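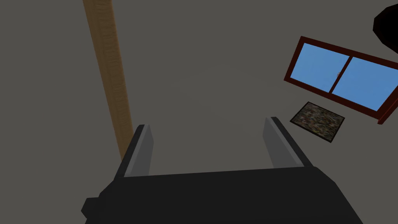 Fig. 1. Wrist view in the simulator, gripper open, plank on the left, window and mat on the right.

Handout 4: The gripper before the gripper

Okay, so last session we bolted the Staltero arm to the bench and everybody wanted to start grabbing things right away (me too!). Tonight we stay in the simulator for the first half, and then we go cut finger blanks.

Load the Plarketti scene from the shared drive. You get the view in Fig. 1, looking out over the fingers from behind. Spend some time just jogging the wrist around before you run any code. I skipped that on my first build at home and spent a whole evening driving the arm left when I meant right.

A few things to notice while you're in there. The light gray strips on the inside of the fingers are the pads, and those are the only surfaces I want touching anything. The plank runs off at a diagonal, so if you come straight at it with the wrist square you'll land on a corner. Rotate first, then go down. The window and the speckled mat are both tilted too, and the mat lies flat, so leave it for later, please. Flat stuff is miserable with parallel fingers.

Settings I use:
Control rate: 200 Hz
Physics steps per trial: 2000
Random seed: 7

Keep the seed the same as mine for now so we can compare logs. My longest log is 3975 lines and most of it is me missing the plank, so don't feel bad about yours!

For the real fingers we're following the Bíró pattern, the long one with the slight taper. Cut the blanks a hair oversize and sand down to the line. Glue the pads on last, after the holes are drilled, or you'll get grit in them (ask me how I know). Clamp overnight.

The Vorisen driver board still needs its own power supply. Don't run it off the laptop, even for a quick test.

Before next time: get one clean approach to the plank in the sim, save the log, and bring your blanks sanded. I'll have the drill press free from 6:30 on.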